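Badel Home Cinema Player
Owner's Guide, Section 3: Watching a Film with Subtitles

This section covers choosing a subtitle track, changing how it looks, and fixing the timing. Connect the player to your TV first, as shown in Section 2.

3.1 Choosing a subtitle track

1. Start the film and wait for the main picture to appear. Subtitles cannot be changed during the studio logos.
2. Press SUB on the remote. The track list opens on the left side of the screen.
3. Use the up and down keys to pick a language, then press OK.
4. To turn subtitles off, press SUB again and pick None.

Note: Some foreign films have two English tracks. The one marked CC also gives sound effects and the names of speakers.

Note: Discs from the Lelside label store their subtitles in the disc menu. The SUB key has no effect on these. Press MENU and look under Languages.

3.2 Changing size and position

1. Press SETUP and open Display, then Text.
2. Choose a size from 1 to 5. The factory setting is 3.
3. For widescreen films, set Position to Lower Bar. The text moves off the picture and into the black area.
4. Press BACK to save. 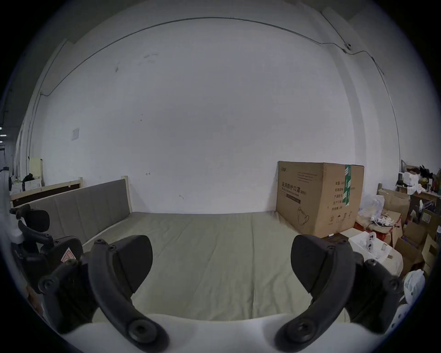
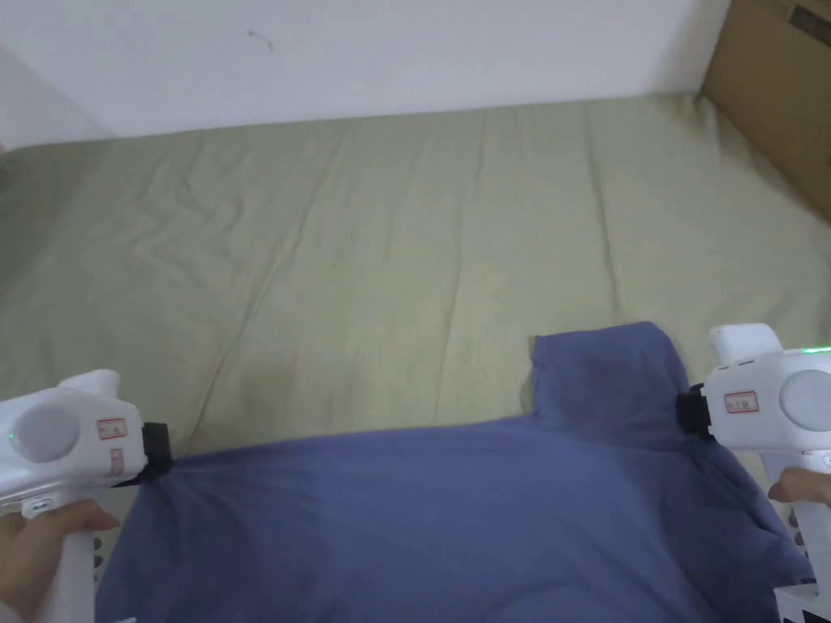
3.3 Fixing the timing

If the words come up before or after the actors speak, shift the track.

1. Pause on a line of dialogue and hold SUB until the timing bar appears.
2. Press the right key to delay the text or the left key to bring it forward. The value is in milliseconds. The limit is 3000 in either direction.
3. Press PLAY and check a few lines.

Caution: Do not remove the disc or USB drive while the timing bar is open. Your saved settings for that film may be lost.

Note: The player remembers timing for up to 2000 titles. After that, the oldest entry is erased when a new one is added.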